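Diary > Bench work > Grippers
Search this diary Go

Jun 6, 2022

Finger day at last! I've been itching to put the Irnier fingers (the black three-cornered ones) against the old Vamby pads, and this morning the bench was mine until lunch. Same arms, same controller, only the fingers changed. I started with the yellow-edged napkin, both arms reaching for it over the orange tray, because if a finger is going to be clumsy it will be clumsy on thin cloth.

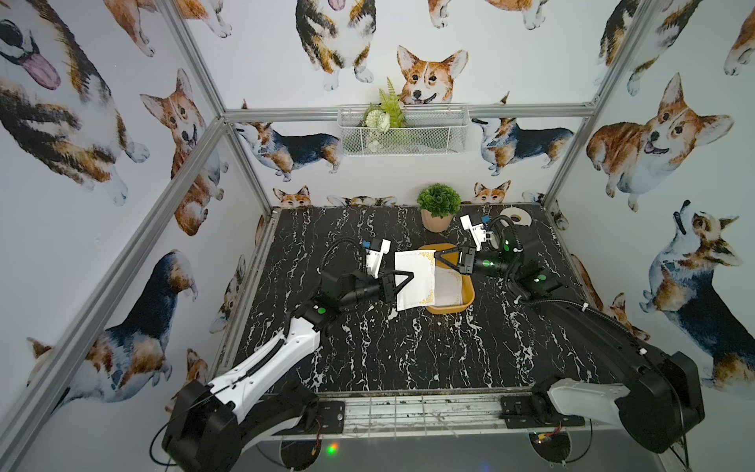
The Vamby pads are lovely on anything thick but they shove a hem along before they close on it. The Irniers come in at a slant and get a tip under the edge. Out of 23 tries I lost 2, both with the left arm, and I think that's my grip width and not the finger at all. I've put it down to 8 mm for tomorrow. Oh, and the Medrano controller finally stopped grumbling once I loaded build 2665 – a whole fortnight of dropouts, gone!

After that I went over to the wrist camera, which I like more every time I use it. With the fingers wide open on either side of something thin and white with a yellow flower border, you see straight away how far off centre you are.

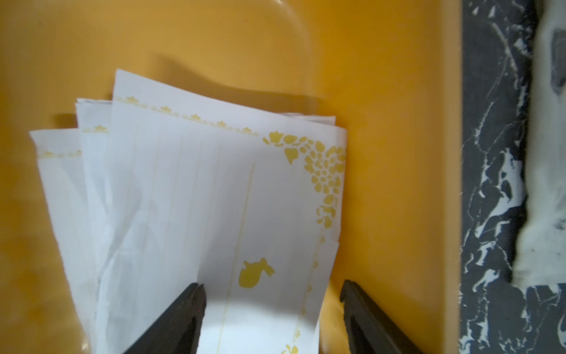

Fereshteh reckoned the wrist view flatters a gripper, and that I should judge the fingers from the fixed camera alone and keep the close one for lining up. Barry said try it with the lights down before deciding anything. Fair points, both. I still want the close view for the first touch – it's the bit I can never judge from outside.

Must ring Taston for spare finger screws. Left arm first tomorrow.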